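FOR IMMEDIATE RELEASE

Prillance Announces Jarnska Sessions, New Audio Set on Old House Magic
Complete talks on charms, door signs and kitchen spells. Shipping in December.

Prillance, the small press for folk belief and fringe history, is releasing the Jarnska Sessions, a full-length audio set on the magic people kept in their own homes. Salt on the sill. Iron over the door. Shoes in the chimney. Where it came from, who was afraid of what, and why so much of it is still going on under other names.

Previously heard only by subscribers to our Jenkins lecture evenings. Now re-recorded from start to finish with better sound and a new closing talk. First pressing is 1000 sets. No plans for a second until we see how these go.

Each session runs 90 minutes. No music beds, no actors, no spooky voices. One speaker, one microphone, plenty of sources read out loud so you can go and check them yourself.

Session list:

Session 1. Thresholds. Doors, windows, chimneys, and what was supposed to come in by them.
Session 2. Iron and Steel. Nails, horseshoes, knives under the mattress, open scissors over the cradle.
Session 3. Bottles and Jars. Witch bottles, what went in them, where they got buried.
Session 4. The Evil Eye. Beads, spitting, red thread, praise that was taken for a curse.
Session 5. Kitchen Work. Bread marks, stirring direction, spilled salt, herb bundles.
Session 6. Is It Still Magic? Luck, habit and the modern household. NEW for this edition.
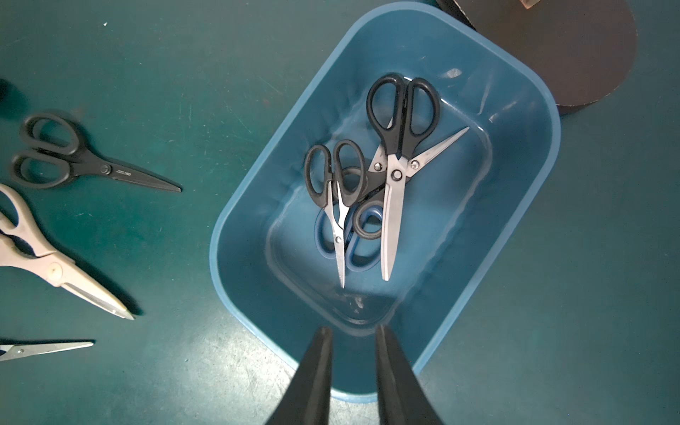
Three pairs of scissors in a blue tub.

Session 2 has been the most asked for since the Jenkins evenings and it's the longest on quotations. Expect some argument. The speaker does not accept the usual story that iron was feared by fairies because it was "new," and spends a good while on the church court records instead. Listeners who come from a religious background have told us they found this part fair. Listeners who practice have told us the same, mostly.

Please note this is a history set. It does not teach spell work and it does not tell anyone what to believe. We get letters from both directions on this so are saying it up front.

A companion reader of 400 pages goes with the set. Full transcripts, source list, index, and a glossary of the regional words that are hard to catch by ear. The reader will also be sold seperately.
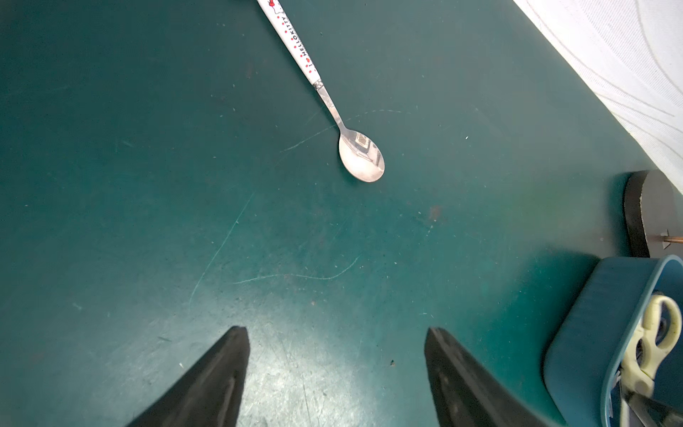 Session 5 was rebuilt almost completely for this release. The old version leaned on two cookbooks and a lot of guesswork. The new one works from household diaries and goes into stirring, measuring and who was allowed to touch the pot. One section asks what happens to spoon lore once the spoon is a cheerful one, stainless steel with a white handle, red dots, HELLO KITTY lettered down the length of it. Does the old rule on which way to stir carry over? The speaker thinks so and gives reasons. It is the lightest stretch in the whole set and a good place to start for anyone new to the subject.

Formats. Compact disc in a hard case, with reader. Download through Tuveo, with the reader as a file. Tuveo buyers can take single sessions, disc buyers get the full set only. Sorry, no cassettes this time, we know some of you will ask.

Orders placed before the release month ship first. Limit of 2 sets per customer on the first pressing. Shops and libraries may order more, please write on letterhead. Schools too.

Review copies: available to print, radio and podcast reviewers on request. Tell us wich format. Short clips from Sessions 1 and 4 are cleared for broadcast with credit to Prillance. Other sessions, ask first.

About Prillance
Prillance publishes books and recorded talks on folk religion, superstition and the history of magic. Catalog free on request.

Press contact: Prillance Press Desk, Jenkins office. Phones answered till 4 p.m.

###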